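Rechercher sur le site
Tapez un mot-clé
OK

Rubrique : Investissements et matériel

Budget de la deuxième cellule : où nous en sommes

Depuis le numéro de juin, plusieurs lecteurs nous ont écrit pour savoir si la deuxième cellule à deux bras serait achetée cette année. La réponse courte est que la demande est prête, mais que le montant n'est pas encore bloqué. Je vais essayer d'expliquer les choses dans l'ordre, avec mes excuses pour les passages un peu techniques.

L'atelier de Merar travaille aujourd'hui avec une seule cellule. Elle sert aux essais de rangement et de tri de petits objets, le matin pour les programmes courts et l'après-midi pour les séries longues. Quand une série longue déborde, les essais du lendemain matin attendent. Au printemps, nous avons perdu de cette manière 14 demi-journées, et deux clients ont dû accepter une date plus tardive que prévu.

Nous avons demandé des offres à deux fournisseurs, Ziltberg et Lacson. Les deux proposent une paire de bras avec pinces, le rail de montage et la cabine. Les prix des bras sont très proches. La différence se trouve dans ce qui les entoure : chez Ziltberg, la cabine est livrée montée et le câblage est compris, tandis que Lacson facture le montage à part et laisse le choix des goulottes à l'acheteur. Pour une équipe petite comme la nôtre, la première formule est plus reposante. La deuxième permet de réutiliser des profilés que nous avons déjà en stock à Skinderano.

Une ligne a surpris tout le monde pendant la préparation du dossier, c'est celle des petites fournitures. On pense d'abord aux bras, et on oublie les plateaux, les nappes, les figurines, les câbles de rechange et les embouts de pinces. L'année passée, ces achats ont coûté 1 355 euros, payés en beaucoup de petites factures que la comptabilité a eu de la peine à rattacher au bon projet. Pour la deuxième cellule, nous voulons une enveloppe séparée dès le début. 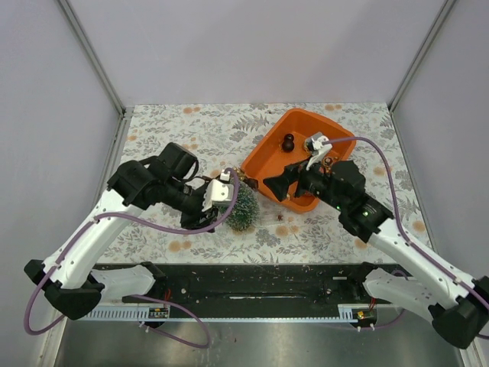
Faut-il acheter les pièces de rechange en même temps que les bras ?

Il vaut mieux les commander ensemble, au moins pour les embouts et les câbles. Le port est compté une seule fois, et les références correspondent à la version livrée. Pour les pièces plus chères, comme un poignet complet, nous préférons attendre la fin de la garantie.

Les objets de travail, eux, peuvent s'acheter n'importe où. Un petit sapin artificiel à pointes blanches ou un plateau en plastique orange ne demandent pas un fournisseur spécialisé. Ils demandent seulement qu'on garde la facture. Le sapin est d'ailleurs un bon objet d'essai à mon avis, parce que sa forme oblige à réfléchir à l'endroit où poser le doigt de la pince. Il en va de même pour les tissus imprimés. Une nappe à fougères donne un fond bien plus varié qu'une table unie, et plusieurs clients nous demandent maintenant ce type de fond dans leurs essais. Nous avons donc prévu dans la liste presque 200 euros pour les textiles et les décors de table.

Reste la question de la place. La salle du fond peut recevoir une deuxième cabine, à condition de déplacer l'armoire à outils et de faire tirer une ligne électrique séparée. Le devis de l'électricien n'est pas encore arrivé. Je signale aussi que la porte est étroite : la cabine montée de Ziltberg devrait entrer par le quai, et il faudra réserver celui-ci pour une matinée entière. Avec l'offre de Lacson, ce problème n'existe pas, les éléments passent par le couloir.

Concernant la durée, nous proposons d'amortir la cellule sur cinq ans. Certains collègues ont défendu une durée plus courte, avec l'argument que les pinces changent vite. Nous avons gardé cinq ans pour les bras et la cabine, et les pinces seront inscrites sur une ligne à part, pour pouvoir les remplacer sans rouvrir tout le dossier.

Si vous utilisez déjà la première cellule, merci de nous envoyer avant la fin du mois la liste des objets et accessoires dont vous aurez besoin, avec le prix estimé et le nom du projet. Une ligne par article suffit. Les demandes reçues après cette limite seront traitées avec le budget suivant.

À lire aussi
Louer ou acheter une cabine : notre comparaison
Entretien des pinces, le calendrier de l'atelier de Merar
Comment rattacher une petite facture à un projet
Stock de Skinderano : profilés et goulottes disponibles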